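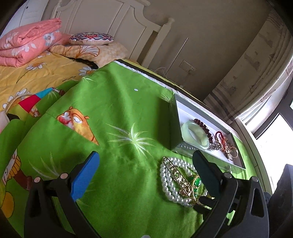 Farkdale Guest House, Ollerden Road. Room inspection checklist with comments, November round. Completed by the duty manager with the floor sheet in hand. Guest belongings are not to be moved during an inspection. A pearl necklace with a big gold safety-pin brooch lying across it, on a green printed sheet, is the kind of thing that stays where it is, and the bed is marked "not checked" on the form. Go back to it on the next round.

Marks used: OK, Repair, Replace, Not checked. Anything marked Repair needs a comment. "Broken" is not a comment.

1. Doors and exits

Room door closes fully on its own: OK on all floors except room 7. Repair. The closer is leaking oil and the door stops short of the latch. Tomar closer, same model as the others, spare in the basement cabinet.

Escape route card on back of door: Replace in two rooms. Old cards still show the side stair, which was closed when the kitchen was extended.

Corridor clear to full width: OK. Linen cart was parked by the fire door at 10 a.m. and was moved at once. Second round in a row for this.

Emergency lights, 17 units: OK for 16. The unit over the rear landing went out before the end of the test. Battery ordered.

2. Smoke alarms and extinguishers

Alarm test button, each room: OK.

Alarm heads free of dust and paint: Repair, top floor hallway. Paint on the rim of one head from the ceiling work. Do not scrape it. Swap the head.

Extinguishers on bracket, pin and seal in place: OK. The one by reception has a coat hook fixed above it and coats were hanging over it. Hook to come off the wall.

3. Electrical

Bedside lamps, cord and plug: OK. One shade is sitting close to the bulb in the front double. Bent back into position and rechecked.

Outlets tight to the wall: Repair, first floor single. Plate is loose behind the desk. Power is off at that outlet and it is taped over.

Space heaters: none allowed in rooms. None seen.

4. Bathrooms

Hot water at the tap: OK in the rooms sampled. Boiler setting has not been changed.

Grab bars, pulled by hand: OK.

Tub mats: Replace four. Suction cups have gone hard. Brakow mats have lasted longer than the cheap ones, so order those again.

Exhaust fan runs and draws: Repair, rear twin. It runs but will not hold a sheet of tissue. Likely the duct.

5. Windows and stairs

Upper windows, restrictor fitted: OK. Gap measured with the gauge block.

Handrail, main stair: Repair. Bottom bracket turns in the wall. Needs a longer screw and a proper anchor.

Stair carpet edges: OK. The patch on the fifth step is holding.

6. Costs and carry-over

Estimate for the repairs above is almost $300, parts only. The duct is not in that figure.

Carried over from last round: gate latch at the trash area, still sticking.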